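The Night Ferry to Nilden

The ferry left Darnon at twenty past nine, and by half past Yuzuki Nomura had already decided it was the best boat in the world.

It was not a big boat. The paint had bubbled along the railings and the engine coughed every time they met a wave. But there was a lamp in every window, and the benches were warm from the pipes that ran underneath them, and on the upper deck you could stand with your elbows on the rail and watch the town fold itself up behind you, one light at a time. She had waited eleven years to make this crossing. She wanted to run up and down the stairs like a kid!

"You'll wear out the steps," said the man at the snack counter when she came past again.

"How long until we see the lighthouse?"

"Midnight, if the wind behaves." He had a badge that said Daichi Fujimoto and a dish towel over one shoulder. "First time across?"

"First time. My grandmother came over on this route when she was nineteen. She counted the stairs in the lighthouse – 259. She told me that number so many times I could say it before I could spell my own name."

Daichi stopped wiping the counter. "It's 259 if you don't count the one at the door," he said. "Old Pemumov always counted the one at the door. He kept the light for most of his life, and he'd argue with anybody."

Yuzuki laughed so loudly that a sleeping man on the far bench pulled his hat down over his ears. Pemumov! She knew that name. He was in all the stories – the grumpy keeper who let her grandmother sit by the stove when she missed the last bus, and who lent her a coat with a whistle in the pocket.

"I have the whistle," she said.

"You do not."

She did. She dug it out of her bag, wrapped in a sock, and put it down between them.

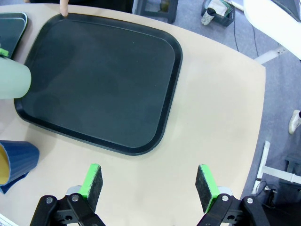 Daichi turned the whistle over twice and held it up to the lamp. There was a little M scratched into the side, for Maruyama, the shop by the harbor that used to sell them to every fisherman on the island. His father had carried one just like it. He told her about the fog that came in one April and stayed for 4 days, when the whole village stood on the sea wall blowing whistles so the boats could find the way in. You could hear it up in the hills, he said. Babies slept through it by the second night.

"Did they all get in?"

"Every boat. The last one was my uncle's, and he was furious. He'd been catching more fish than ever and didn't want to stop."

She bought a cup of noodles and then a second one, because it was that kind of night and they were wonderful noodles, salty and too hot, with a soft egg at the bottom. People drifted in and out. A girl with a cello asked if anyone minded and then played two whole songs, and the man with the hat sat up and clapped harder than any of them.

A little before twelve Daichi hung up his towel and jerked his head toward the stairs. They went up together into the wind. It was cold enough to make her eyes run, and there was nothing out there, only black water and more black water, and then there was a spark, low down, gone again before she could point.

"There!" she shouted. "There, there, did you see it?"

"I see it every Tuesday," he said, but he was grinning too.

It came back, brighter. Yuzuki put the whistle to her lips and blew as hard as she could, and somewhere below them the ferry's horn answered, long and deep, and kept going until she ran out of breath.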